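Judier Rigid Art Board, The Starry Night

Item no. 2142
Sold by Foston Prints and Frames
Price: $28.00
In stock, ships from our Ruden warehouse

The Judier board is a printed reproduction on a stiff, flat panel. You don't need a frame or glass. Hang it, stand it on a shelf, or lean it against a wall at the back of a desk.

Van Gogh's night sky is one of the best sellers in the Judier line, and it has been in the catalog since August 2019. The colors run from deep cobalt to pale blue and cream, with small touches of yellow-orange in the stars and the village windows. The cypress prints close to black. The brush marks you notice are part of the print. The surface itself is smooth, so it wipes down with a dry cloth.

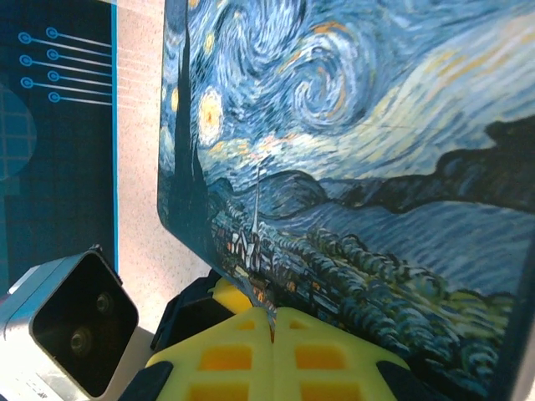
The Starry Night on rigid board, with rounded corner.

What comes in the box

One printed board
6 adhesive pads for the back
One folding stand
Care card

Details

Finish: satin
Corners: rounded
Hanging: adhesive pads or stand, no holes drilled
Weight: 828 grams
Use: indoors only

Hanging the board

Clean the wall with a damp cloth and let it dry fully. Put one pad near each corner of the back and the last two in the middle. Press the board to the wall for thirty seconds and leave it alone overnight. The pads hold on painted drywall, tile and glass. They do not hold well on brick or textured wallpaper. Use the stand there, or order the Jurić rail (item no. 254), sold separately.

Care

Dust with a soft dry cloth. For fingerprints, use a cloth that is barely damp and wipe without pressing. Do not use glass cleaner or alcohol on the printed side. Keep the board out of direct sun, which fades the blues first. Store it flat or on edge with a sheet of paper over the print.

Shipping and returns

Orders leave Ruden within two working days. Boards go out flat between two sheets of cardboard. If a corner arrives crushed, send us a photo within 14 days and we will replace the board. Unused boards can be returned within 30 days in the original box. Adhesive pads that have been peeled cannot be returned.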